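Folding knitwear

Folding knitwear is the practice of storing sweaters, cardigans and other knitted pieces flat, in a drawer or on a shelf, instead of on a hanger. I've kept this entry going on the household pages for a while now, and it gets more mail than anything else I write (the entry on sock drawers is a distant second!), so I've let it grow a bit.

Why knits get folded

A knitted fabric is made of loops, and loops stretch. Put a heavy sweater on a thin hanger and its own weight pulls on the shoulders until you get those little bumps that never quite go away. Woven shirts mostly don't mind. Knits do, and the chunkier they are the more they mind. My own drawer holds 3 sweaters that weigh more than 600 grams each, and I wouldn't hang any of them, not even overnight.

Where to fold

A table is the textbook answer, but most people I know use the bed, me included. It's the right height if you sit, it's wide, and there's room to spread both sleeves. The one catch is the bedding. A fleece blanket has a nap that grabs at fuzzy yarn, so the piece won't slide when you try to straighten it, and you end up lifting and laying it down again. I like that, to be fair – it also stays put once it's where you want it.

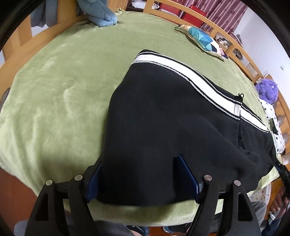 Sem Prins
Household editor, Plokier

A black knit with a wide white band, lying in a heap on light green fleece, is a nice case to think through. Dark knits are the hardest to read, with folds and seams vanishing into each other, and a pale band gives you something to steer by. Find the band, follow it along until it runs straight, and let the rest of the fabric fall in line behind it. A hanging loop or a vertical seam works the same way. Pinch the fabric near one of those and shake it out gently from there.

The common folds

The flat fold is the oldest: face down, sleeves across the back, bottom up to the top. The Fehr fold, named after the boarding house where I learned it, brings the sides in first and then goes in thirds, and it suits deep drawers. Rolling is popular with travelers, but I find a thick knit unrolls itself the minute you turn around, so I keep it for thin cotton.

Stripes and borders

Striped or stitched bands look best left on the outside of the fold, and they're easier to spot in a full drawer that way too. Try not to crease straight across decorative stitching. Move the fold an inch up or down and it'll be fine.

Storage

Heavy pieces go at the bottom, light ones on top. I swap my winter stack out in April and air everything for an afternoon first.

See also: Blankets, fleece; Drawer dividers; Lint and pilling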